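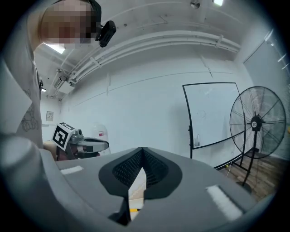
Tidying Order and Floor Space in a Shared Room
Project report, Home and Interior Studies, Ummont College
Submitted 2019-10-11

1. Purpose

The project compared two ways of tidying a shared room in the Drirkcombe building. In Method A, items were put away in the order in which they were found, starting at the door. In Method B, items were first sorted by where they belonged, then carried to that place in one trip per group. The question was which method needed less walking.

2. Setup

The same set of 57 items was used in every run: books, folded clothes, cups, cables and small boxes. Start positions were marked on a floor plan and restored before each run. Storage consisted of one shelf unit, one closet and a drawer under the window. Two people worked in each run – one on the door side and one on the window side – and they were allowed to cross over. A run ended when both agreed that every item was in its place.

Walking was recorded with step counters clipped to the waist. The counters do not register turning on the spot or shuffling sideways, so the totals are lower than the true number of foot movements.

3. Results

There were 11 valid runs, six with Method A and five with Method B. One further run was dropped after a counter was reset by mistake. The combined total for all valid runs was 1,882 steps. The mean per run was lower for Method B, but the spread within each method was large, and the two slowest runs were one of each.

Most of the extra walking in Method A came from repeated trips to the closet. In Method B the sorting piles took up floor space near the shelf unit, and in three runs a pile had to be moved before the lower shelf could be reached.

4. Limits

The floor plan was drawn by hand using a Teoh tape measure and was not checked against the building drawings. The same people did all the runs and became familiar with the item positions. A repeat with new people is planned for November. It will also place the sorting piles along the window wall, which should leave the lower shelf clear.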